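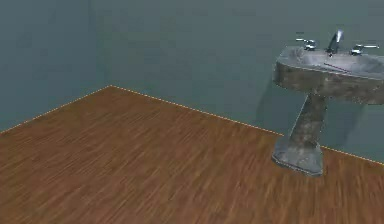
Britero sets its home robot budget for the year

Sunday, January 25, 2026

Britero has agreed on how it will spend its equipment money for household robots, and the largest part goes to simulation. The company will first test every task in rendered rooms and will decide on real machines only after these tests.

The plan was prepared by Paweena Paisan, who is responsible for purchasing. It includes 60 simulated homes from the supplier Kivari, with a license for 11 months. Each home has ordinary fixtures, such as a sink with two lever handles, and the floors and doors that a mobile robot must pass.
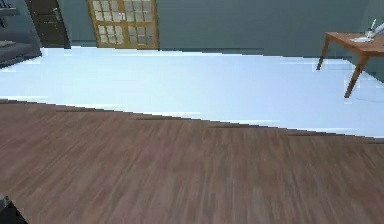 "A robot base that we cannot use in a normal living room is an expensive mistake," Ms. Paisan said. "I prefer to learn in the software where the wheels have difficulty, and then ask for the price."

Two mobile bases are being compared, one from Barredo and one from Devunano. Both suppliers have given digital models of their machines, and Britero will run each model for 900 hours in the same rooms. The comparison looks at width, turning space, reach and the cost of spare parts.

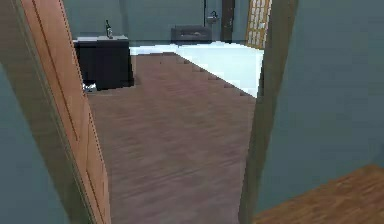
Doorways have their own line in the plan. The wider base carries a bigger battery, but it also needs more space to turn after it enters a room, and the team wants to see the results before it pays for the bigger size.

If the tests go as planned, Britero will order 5 machines of the chosen type. Money for chargers and training of staff is kept separate. The test runs begin in February, and both suppliers are asked to keep their present prices until the runs are finished.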